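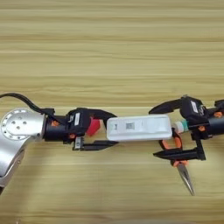
The Drotport Open Bench is a yearly open day on robot handling held each November at the Esteves Building, a former seed warehouse in the town of Drotport. It is run by Vernura, a small automation workshop that has its main floor in the same building. Visitors are let in free of charge and can watch two-armed robots work on wooden tables with household goods and hand tools. Much of the day is given over to what the workshop calls mixed handling, in which items of very different shape share the same table. A small bottle lying on its side, a pair of needle-nose pliers with orange handles and a white plastic device with rounded corners are typical of the items used. The event should not be confused with the Drotport Trade Week, which takes place in the spring and is mostly about farm equipment.

Background

Vernura was started by Teodor Magnusson and Hạnh Tạ, who had both worked in packaging plants before moving to Drotport. The first open day was a small affair, meant mainly for suppliers and for parents of students at the nearby technical school. It was held on the ground floor with a single robot, and visitors stood behind a row of benches. Attendance was not recorded in the first year.

The event took its present name when it moved upstairs. Khải Kim, who had joined the workshop as a technician, drew up the format that is still used: short demonstrations repeated through the day, with a break after each one so that people can talk to the staff. The earlier format, a single long presentation with slides in the morning, was dropped. Magnusson later told a local newsletter that most of the audience had left for lunch before the robot moved.

The most recent open day drew 3046 visitors, the highest number so far. Part of the rise has been put down to the reopening of the rail stop behind the Esteves Building, which had been closed for repairs during two earlier editions.

Demonstrations

There are 16 demonstrations during the day, the first at 9:30 in the morning and the last at 4 in the afternoon. Each one has a host, who talks through the work from the side of the table, and an operator. The same tabletop is used for all of them, with the objects laid out again between sessions.

The morning sessions cover single objects. They begin with picking and placing small items such as cubes, which are easy for an audience to follow and have flat sides for the fingers to close on. Hosts use this part of the day to explain how the gap between the two fingers is set before the arm comes down, and what changes when a second object is lying close to the first.

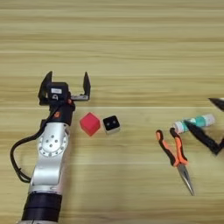
An open two-fingered gripper beside a red cube and a black one, with pliers and a tube on the right.

Tools are brought in next. Pliers are considered a harder item than cubes, as the handles spread apart and most of the length is in the narrow jaws. A host will usually ask the audience where they would take hold of the tool, and the answers tend to split between the pivot and one of the handles. Round items such as tubes and bottles are covered in the same session – mainly to show what happens when something can roll.

The afternoon sessions use both arms. In these the grippers are brought in from opposite sides of the table toward a shared object. Hạnh Tạ, who hosts most of the two-arm sessions, has described them as the slowest part of the program and the one that brings the most questions. Subjects that come up often include how the arms avoid each other, how much force the fingers use, and whether the robot can tell when it has dropped something.

Demonstrations are not rehearsed in front of the public, and no session is repeated if it goes wrong. Dropped objects are left where they fall until the host has finished speaking. This rule was brought in by Kim and has been kept in every edition since.
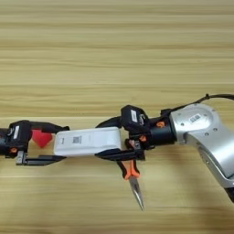 Visiting

The demonstration floor is on the second level and is reached by stairs or by the freight elevator at the north end. It holds around 800 people over the course of a morning, and entry is paused when the benches are full. Children are admitted with an adult. Bags larger than a backpack have to be left at the desk on the ground floor.

Food is sold in the yard by the Briluser bakery, which has had a stand at the event since the second edition. There is no parking at the building itself. Visitors arriving by car are directed to the lot beside the old grain scale, a ten-minute walk away.

School visit

A separate visit for school groups is held on the afternoon before the open day. It was set up by Nga Hầu, a physics teacher at the technical school, and uses a shorter program with two demonstrations and a question period. Students may suggest the order in which objects are picked up, but the operator decides on the layout. Groups have to be booked by the end of the summer term.

Reception

Coverage has been mostly local. Định Bạch, writing in the town newsletter, called the event "a good hour, and a long one if you stay for the two-arm part," and complained that the hosts were hard to hear from the back benches. Microphones were added the following year. Some visitors have asked for larger robots and heavier loads to be shown, which Vernura has turned down, citing the floor rating of the Esteves Building.

See also

Drotport Trade Week
Esteves Building
Robot end effector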